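Members' visit to the Drilberg workshop in Pestitz

On April 21, 2023 a group of our members went to Pestitz to see how the people at Drilberg teach household work to their machines. The visit was arranged by Kojo Osei, who wrote to them already in October and did not give up when the first answer was that they do not receive groups. We thank him for his patience. The train was late, so we missed the coffee, but the tour itself was not shortened.

I should say first that most of us had expected to see a robot arm doing something impressive behind glass. There is one arm in the building, in a separate room near the entrance, and on the morning of our visit it was switched off for maintenance. The main part of the tour was in a large room arranged like the inside of a home, with kitchen pieces, tables, shelves and a basin, and the work there is done by people. They carry a gripper in the hand, and with it they wipe, lift, fold and put away. The recordings of these movements are later used to train the software of the arm. Our host called the project Tristine, after the village where her colleague grew up.

Mrs. Frimpong, who leads the recording team, explained the work very clearly. A task is written on a card in one or two sentences, for example "wipe the counter beside the basin and leave the cloth folded." The person reads the card, does the task with the gripper, and puts everything back for the next attempt. One task is repeated 100 times before the card is retired, but the objects are moved a little between attempts, and after some time another person takes over. She said that a change of person is very useful, as each of us wipes a table in a different way. The team had 2,918 accepted recordings on the morning we came. Their target for the first stage is 900 for each kind of task, and the kitchen tasks are the furthest along.

What is "accepted" was discussed for quite a long time. A recording is thrown away if the markers on the gripper are hidden for too long, because then the computer cannot follow how the fingers open and close. It is also thrown away if the person helps with the free hand when the card does not allow it. This second mistake is the more common one, and those of us who tried the gripper understood why. When a cloth begins to slip, the other hand comes by itself. I made this mistake on both of my attempts.

The gripper is lighter than I had thought, but after a quarter of an hour the wrist becomes tired. One has to learn to approach slowly and to keep the fingers open until the last moment. With cloth it is difficult to know how much one has caught, and I would have liked some feeling in the fingertips. Mrs. Frimpong answered that the arm does not have this feeling either, so the person should not have it.

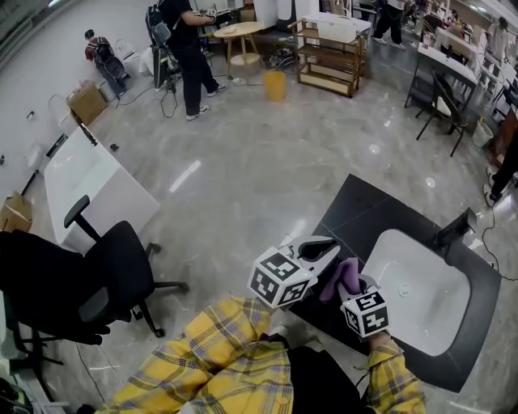
Wiping task at the counter: the cloth is held in the fingers of the gripper, next to the basin.

After the tour there were questions, and I note here those which may interest members who could not come.

Does the room always stay the same? No. The furniture is moved regularly, and the team would like to record in real apartments later, if they find people who agree to it.

Who are the people doing the tasks? Some are students from the technical college and some came through a notice in the local paper. A session has breaks, and nobody is asked to do the same card for a whole day.

When will the arm be able to clean a kitchen? Mrs. Frimpong did not want to give a date. She said that at present it can pick up a cloth from a flat surface on most attempts, and that folding is much worse. I found this answer more useful than a promise.

One member asked about the price of the hand gripper, as our own evening group would like to build something similar. The parts cost 600 for one pair, without the printed pieces - these one can make at home if a printer is available. Drilberg has kindly offered to send us the drawings. Kojo Osei will bring them to the next workshop evening, and those who wish to take part in the building should tell him beforehand, so that he can order enough screws and bearings.

A second visit is possible in the autumn, then with the arm in operation. The group must be smaller than this time, and members who have not yet been to Pestitz will have priority. Please bring flat shoes, as there are cables on the floor in many places.

Contact the newsletter desk | Copyright the authors and the association | Back to top
Last updated: spring issue, second version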